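洛瑟姆镇旧衣整理季开始收件 牛仔裤须先摊平查看再送

本报洛瑟姆讯　洛瑟姆镇(Lostham)的秋季旧衣整理活动已于9月开始收件，为期六周。镇上设三个收件点，居民可将家中不再穿着的衣裤交来，由洛内尔洗补铺(Lonell)统一查看、清洗和修补，之后转到邻镇普勒贝格(Plerberg)的旧衣店上架，或退还给愿意继续穿的原主。

去年同一活动收到衣物700件，牛仔裤是其中最大的一类，也是返工最多的一类。洗补铺店主谢韦林·皮利片科(Severyn Pylypenko)说，不少裤子送来时卷成一团，塞在袋底，店里的人要逐条抖开，找污渍，找破口，再登记尺码。有些裤子口袋里还装着纸巾和硬币。

今年的办法改了。活动通知要求居民在家先把每条裤子摊开看过，把发现的问题写在纸条上，用别针别在腰头，再装袋。没有纸条的衣物照收，但排在后面处理。

通知印在一张单页上，收件点可以领取，也贴在莱特富特街(Lightfoot)洗补铺的橱窗里。单页上的步骤写得很细，负责编写的是宋恩成(Eun-seong Song)。她原先在普勒贝格一家洗衣厂做验收，去年冬天搬到洛瑟姆，现在每天下午在洗补铺上班。

宋恩成说，多数人家没有够大的桌子，成年人的长裤放上去总有一截垂在外面，看了上半截忘了下半截。她建议用床。床铺好，床单拉平，裤子横着放，裤腿理直，从裤脚看到腰头，看完一面翻过来再看另一面。床单最好是浅色或者单一颜色，深色花床单容易把小污点混过去。被子和衣物推到床头，留出中间的位置就够了。

她还提醒，摊裤子之前先摸一遍口袋。笔和口红要先拿出来，唇膏也算。去年有一支没盖好的圆珠笔随一条裤子进了水槽，同一批的浅色衣物都染上了蓝点，其中一部分最后只能剪成抹布。

光线也有讲究。单页上写的是白天靠窗看，晚上开大灯看，不要只开床头灯。黄色灯光下，浅蓝色布面上的淡黄和橙褐色痕迹很难分辨，往往要等到第二天拿到店里才发现。

浅色牛仔裤是查看的重点。布色越浅，小点越显眼，穿的人却常常因为点子小而不去管它。拿一条浅蓝色、裤脚带松紧抽褶的牛仔裤来说，摊在淡粉色床单上，贴袋周围的浅色明线看得清楚，靠近腰头一侧的几处橙褐色小点也看得清楚。这样的裤子布面完整，车线也在，按店里的标准属于可以处理的一类，纸条上写明“腰头一侧有小点，橙褐色”即可，不必在家先动手洗。
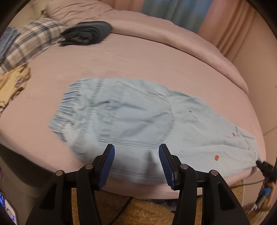 橙褐色小点怎么登记

洗补铺把橙褐色的痕迹单列一项。皮利片科解释，这种颜色来源很杂，铁锈、茶水、酱汁、粉底、某些药膏，留下的印子干了以后都差不多，单凭眼睛分不出来，处理方法却相差很远。锈迹遇到含氯漂白剂会更深，油性的印子用热水一烫就可能定在布里。

因此单页上要求居民只写位置、颜色和大小，知道来源的再写来源，不知道的写“不详”。“不要猜。”宋恩成说，“写了茶渍，我们就会先按茶渍去试，试错一次，布就多受一次罪。”

位置的写法也有规定。左右以穿着时的左右为准，前后以有无后贴袋区分，上下分腰头、大腿、膝盖、裤脚四段。例如“后面，右，大腿，小点”，店里的人一看便知道先看哪里。去年有人在裤子上用圆珠笔画圈标记，圈比污渍还难去，今年单页上特地写了一行：请勿在布面上作任何记号。想标得更准，可以用一小段白线松松地缝一针，或者夹一枚塑料夹子。金属回形针不要用，放在潮湿的袋子里会生锈。

三类衣物分袋装

收件时衣物分三类。第一类可以直接上架，没有污渍，没有破损，拉链扣子齐全。第二类需要清洗或修补。第三类布面已经磨薄或大面积破损，拆下扣子和拉链以后裁成布块，供洗补铺打补丁用。

居民在家分好类更好，分不清的一律归入第二类。皮利片科说，去年有人把膝盖磨白的裤子归到第三类，其实布还厚，里面衬一块旧布，来回车几道线，还能穿很久。也有相反的情形，外面看着齐整，裤裆内侧已经磨得透光。所以单页上加了一条，裤子翻到里面，把裤裆对着窗户看一眼。

带松紧的裤脚要另外检查。松紧带老化后会失去弹力，抽褶散开，裤脚变得松垮，有时带子在里面断了，外面还看不出来。检查的方法是两手捏住裤脚轻轻拉开再松手，能收回去的算好，收不回去的在纸条上写“裤脚松紧”。更换松紧带不难，拆开一小段内缝，把旧带抽出，用别针引新带穿过去，再缝合。店里备有几种宽度的带子，送件的人不用自己买。

童装和成人衣物分开装。内衣、袜子和泳衣不收。被子、枕头也不收，床单和枕套可以，但要洗净晾干。羊毛衫今年收，须单独装袋并封口，避免衣蛾传到别的衣物上。

潮湿的衣物当场退回。宋恩成说，这一条没有商量的余地，一件没干透的衣服在袋子里闷上两天，整袋都会有霉味，牛仔布厚，尤其难散。

收件点与时间

三个收件点分别设在莱特富特街洗补铺、镇图书馆门厅和火车站旁的旧货运办公室。洗补铺从早上开门收到傍晚，图书馆随开馆时间，火车站一处只在傍晚开放，方便下班的人顺路送来。图书馆门厅地方小，大袋请送往另外两处。

送件时领取一张收据，上面有袋号。要求退还的衣物，处理好后凭收据到洗补铺领取，清洗免费，修补收材料费，价目贴在柜台旁边。选择捐出的衣物不再另行通知。活动结束后一个月仍无人领取的退还件，按捐出处理，这一点收据背面已经写明，送件的人签字前请看一遍。

普勒贝格旧衣店今年腾出后间专门挂牛仔裤，按腰围和裤长排，价格与去年相同。该店表示，浅色和宽松款去年秋天卖得比较快，黑色窄脚裤剩得多，剩下的已在夏天折价清完。店里希望送来的裤子保留原来的尺码标签，标签已经剪掉的，可在纸条上写下平铺量得的腰宽和内侧裤长。

量腰宽的方法单页背面有图。扣好扣子，拉上拉链，裤子平放，前后腰头对齐，从一边量到另一边，不要拉紧。裤长从裆底沿内侧缝线量到裤脚边，带松紧的裤脚按自然收拢的样子量。

居民反应

记者在洗补铺看到，开门不久已有人提着袋子在柜台前等候。一位住在镇北的居民带来了几条儿子穿小的长裤，每条腰头都别着纸条。她说照着单页做并不费事，就是床要先收拾出来，叠好的衣服挪到枕头那边，空出来的一块正好放一条裤子。她原打算把其中一条扔掉，翻过来看了以后才知道只有一个裤袢脱线，自己坐在床边就缝好了。

另一位居民对不收湿衣服的规定有意见。他家没有烘干机，秋天阴雨多，牛仔裤晾在屋里几天都不干。宋恩成建议他把裤子翻面，腰头朝下夹着晾，口袋掏出来，裤腿之间撑开，比对折搭在杆上干得快。实在来不及，脏着送来也可以，在纸条上注明“未洗”。店里对未洗的干衣物没有限制。

还有人问破洞款算不算破损。皮利片科的答复是，原来就有的洞在纸条上写“原款”，店里就不补；没写的，看洞边有没有加固线来判断，拿不准会打电话问。去年有一条裤子被补得整整齐齐，送件的人来取时很不高兴，后来又拆开了。

洗补铺说，清洗从第一周收满一批后开始，深浅色分开，牛仔裤全部翻面冷洗。带橙褐色痕迹的裤子先在内侧缝份上试剂，确认布不褪色再处理正面。处理后痕迹仍在的，会在吊牌上如实写明位置，由旧衣店另定价格，愿意领回的原主也可以领回。

单页有大字版，可在图书馆服务台索取。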